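Chapter 7
Picking Up Soft Things

In this chapter you will
plan a sorting task for an arm with a two-finger gripper
compare what a wrist camera and a fixed camera can tell you
choose a grasp point on an object that has no flat sides
write a trial sheet another team can follow
start your work on the Flower Table project

Words to know
grasp point, approach, clutter, occlusion, trial, reset, wrist camera, fixed camera

Up to now your arm has had an easy life. In Chapters 5 and 6 it moved foam cubes from one square to another, and if your team did the calibration steps with care, it probably did that well. Cubes are wonderful things to learn on. They have flat sides, they stay where you put them, and a cube looks like a cube from nearly every direction.

Now we get to the fun part! Most of what people pick up in a day is nothing like a cube. Think of a sock, a bunch of grapes, a set of keys, a phone charger with its cord in a knot. Your own hand deals with all of these without asking you for advice. A gripper needs a plan, and writing that plan is some of the most satisfying work in this whole course.

We will use artificial flowers. They are light, they can be dropped on the floor all day long, and every one of them is awkward in its own way. A rose has a tight, firm head and a long stem. A hydrangea has a big, puffy head that spreads out in all directions. A loose sprig of leaves has hardly any height at all, and it likes to turn when you touch one end of it. Put a few of each on a table and you have a problem that will keep a team of four busy (and happy, we hope) for two weeks.

The project grew out of the Lanorlow robotics club, where Manikandan Namboodiri was looking for something to follow the cube unit. His first idea was vegetables. The club tried plastic carrots and peppers for a while and found them too much like cubes with the corners rubbed off. Hatem Filali, who teaches the second-year group, brought in a bag of stems left over from a stage set, and the students were arguing about where to grab a rose before the bag was empty. The club has run the Flower Table every year from then on.

What the gripper sees

Before you write a single line of your plan, spend some time with the wrist camera view. Students are often surprised by how little of the table is in it. The camera rides along with the gripper, so the two fingers are always in view at the bottom, and everything else tilts and slides past as the arm moves. Big objects run off the sides. Clear plastic is a special challenge, because the table shows right through the walls and the ceiling lights bounce off them as bright spots and lines. A program that looks for edges can get very excited about a reflection.

Motion matters too. If the arm is still moving when a picture is taken, the edges go soft. Your eye forgives this and your program may not. Many teams add a short pause above the object before they ask the camera for a position, and we suggest you try it both ways and write down what changes. 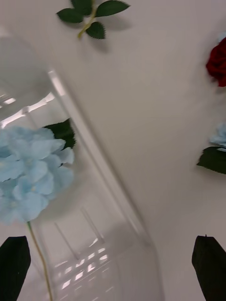 The view from the side

The fixed camera has the opposite strengths. It never moves, so the table is always in the same place in its picture, and you can mark out regions once and use them for the whole project. It is the camera to use when you want to know what is on the table and which object to go for first.

What it can't do well is see past the arm. When the arm reaches in, it hides part of the table, and whatever lies behind it might as well be gone. This is called occlusion, and you will meet it again in Chapter 9. Leaves hide behind flowers, flowers hide behind the gripper, and even a cable can cross in front of the one thing you were trying to find.

So which camera should you trust? Use the fixed camera to choose, and the wrist camera to fine-tune once you are close. Some teams in past years have used only one of the two and done very well, so treat this as a starting point and change it if your trials tell you to.

Where should it grab?

Pick up one of your roses with two fingers, the way the gripper would. Try the middle of the stem first. The head is the heavy part, so it swings down, and the stem rolls between your fingers. Now try just under the bloom. It feels steadier right away, doesn't it? You are close to the weight, and the stem can trail behind without doing much harm.

Next, do the same with a hydrangea. If you squeeze the head, the florets fold in and you can't tell how firmly you are holding anything. If you go for the stem, you have to get the fingers in beneath all that fluff. There are good arguments for both, and we have seen both work. Leaf sprigs are the hardest of the three for most teams, since the fingers have to come down almost to the tabletop before they can close on anything.

Once you have a grasp point, you need an approach. That is the path the gripper takes over the last stretch before it closes. A gripper that comes straight down on a rose may press on a leaf before it reaches the stem. Tip it a little and line the fingers up on either side of the stem, and the same rose becomes a much friendlier object.

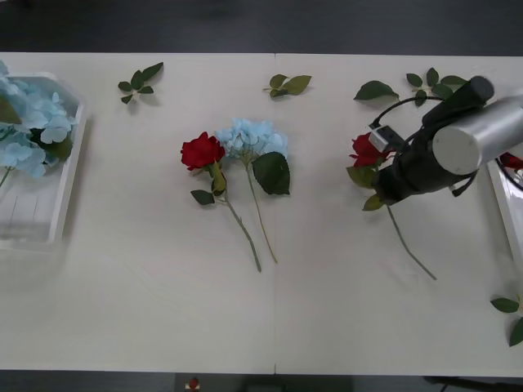 A grasp near the head leaves a lot of stem hanging out the other side, and your plan has to leave room for it. Lift high enough that the end of the stem clears the neighbors. Think about which way the stem points when you travel toward a tray, too. A long stem that drags across the table can carry a second flower along with it, and then you have two objects out of place and only one in your notes.

Crossed and touching objects deserve a section of their own in your plan. When one flower rests against another, ask which one is on top and start there. It sounds simple, and it is for you, but the fixed camera sees only shapes and colors. Your team will need a rule that it can check from the picture.

Activity 7.1: Fingers only

Work in pairs. One person is the arm and the other is the program. The arm closes both eyes and uses only a thumb and one finger. The program gives spoken commands: forward, back, left, right, up, down, turn, open, close. Nothing else is allowed, and that includes "no, no, the other one!" Move one rose from the table to a tray. Then trade places and move a leaf sprig.

When you are done, write down every command that was misunderstood. Keep this list, as you will use it in Activity 7.3.

Activity 7.2: The trial sheet

A trial is one try at one object, from the start position to the moment the gripper opens again. A reset is everything you do to get the table ready for the next trial. Teams love trials and hurry through resets – and then wonder why their results jump around from day to day.

Your trial sheet should have room for the kind of object, where it was lying, which way the stem pointed, what it was touching, the grasp point you chose, and what happened. Use plain words for the last one. "Slipped out while lifting" tells your teammates a lot more than "failed."

Each team runs 18 trials in the first round. Share them out so that every kind of object gets a fair turn, and decide on the order before you begin. If you pick the next object as you go, you will drift toward the easy ones. Everybody does this, the authors included.

From a team notebook

The notes below come from team Dovis at the Lanorlow club. We have left them as the students wrote them.

05/08/2022. First full round. Roses good when grabbed right below the head. One rose came up with a leaf sprig stuck to it, do we count that?? Benov says their rule is that it counts if the flower gets to the tray and the extra thing is written down. We are using that rule too. Hydrangea on stem, slid. Hydrangea on head, held but we had to open really wide to let go. Sprigs bad. Try turning gripper to match the short stem. Mahrous offered to swap notes with us on sprigs if we show them our pause trick.

Look at how much is packed into so few lines. The team ran into a question their rules didn't cover, asked another team, settled it and wrote down the answer. They also have a clear next step for the sprigs. You could pick up this notebook and carry on with their work tomorrow.

Check your setup

Before Activity 7.3, go over these points with your team.

The table is wiped down and firmly in place.
Both cameras are giving a picture, and you have looked at each one.
The trays are where your program expects them to be.
The arm can reach every part of the table you plan to use.
Cables have enough slack for the wrist to turn all the way in both directions.
Everyone knows where the stop button is and who is standing next to it.

If your class is sharing an arm, turn to page 417 for the sign-up sheet and the shared setup notes. Section 7.1 begins with the start position and the first lift.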